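The tea job at Gulus began in August with a target of 4000 recorded tries. An operator steers two arms through a pour, the system saves the camera views and joint positions, and the next try starts. By Friday the count stood at 583.

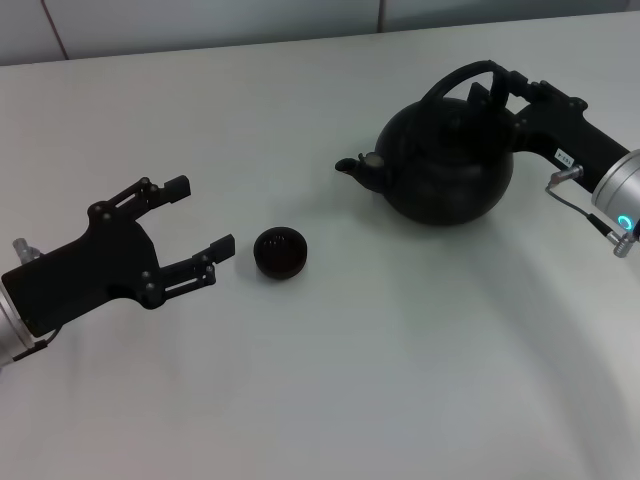

Abdella wrote in to ask why anyone would need that many pours when a person learns it in one. The usual answer is that the model starts with nothing. It has to see the cup in many places and the pot at many angles before it can handle a new layout.

Operators work in shifts of 9 tries, then trade seats. Cameras at the wrists record along with the one overhead.
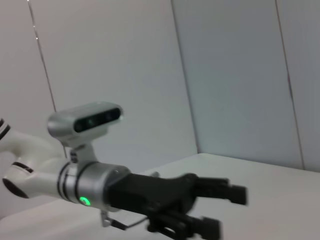

Bad tries are kept too, but they get a tag. Of those recorded so far, 194 carry one, mostly for a slow grip or a missed handle. The training software, called Malliveo, can leave them out or use them to learn what a recovery looks like.

Sorting takes longer than recording. Each try is played back and trimmed at both ends, and the start of the grasp is marked by hand.

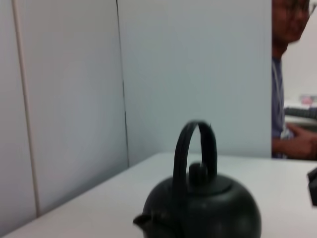 The teapot from a wrist camera at Gulus.

The next set will use a second pot with a side handle.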